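Search this site
Search
Go

Term Project Report: Confirmation Delays for Appointed Agency Heads in Osden
Posted in June by J. Ruiz-Ortega, Public Administration, second year

1. Purpose

The report examines how long it takes the city of Osden to fill senior appointed posts, and whether the length of a vacancy is related to the type of review a nominee goes through. The mayor names the heads of city agencies, and the city council votes on each name. Between the two steps a nominee files a disclosure form covering past employers, legal clients and property. Under the current charter the council has no deadline for its vote.

2. Data

The main source is the council's public record of nominations, which holds 325 entries. Each entry lists the post, the date the name was received, the committee assigned and the final action. Entries for advisory boards were kept in the set but coded separately, as those seats carry no salary and the disclosure form is shorter.

Disclosure forms were read for a subset of 40 nominees. The forms are scanned on paper and can't be searched, so they were coded by hand on a sheet with fixed categories. A former client or employer was marked as a possible conflict if it had held a city contract worth more than $3,000. That figure is the reporting threshold in the city code and was adopted without change.
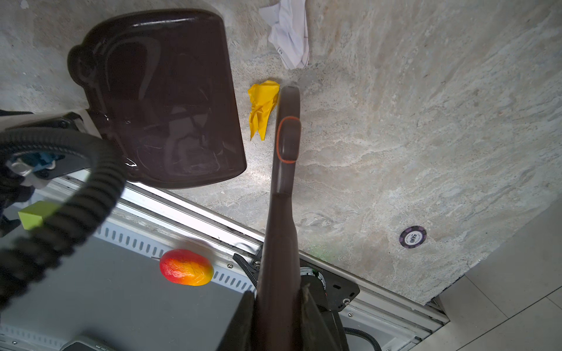 Coding was done twice, with a gap between the two passes, and the results were compared. Most disagreements involved nominees who had worked at law firms. The form asks for clients by name, but a lawyer may decline to list a client when the matter isn't public. In the first pass these blanks were coded as "none." In the second they were coded as "withheld," and the second coding is used in all results below.

3. Findings

Nominees with at least one withheld client waited longer for a vote than nominees with complete forms. The difference remains when advisory boards are removed. It's smaller for posts in law enforcement, where the council tends to schedule a hearing before the form has been fully reviewed.

The neighboring city of Jestberg was used for comparison. Its charter sets a deadline, after which a nominee takes office without a vote. Delays there are shorter, but 3 entries in the Jestberg record show a name withdrawn just before the deadline and then sent again — a step that restarts the clock. These were treated as one continuous nomination.

4. Limits

The record doesn't show informal contact between the mayor's office and council members before a name is sent. A post may also be held by an acting head, and the record doesn't separate these from posts left empty. The subset of disclosure forms is too small to support claims about single agencies.

5. Further work

Wakaline County began posting its disclosure forms as searchable text last year. The same coding sheet could be applied there with minor changes to the property section. The withheld category should be split by the reason given on the form.

Related reports
Acting Officials and Budget Requests in Osden
Public Comment at Jestberg Council Hearings
Special Election Turnout in Wakaline County
Reading a City Charter: Notes for First-Year Students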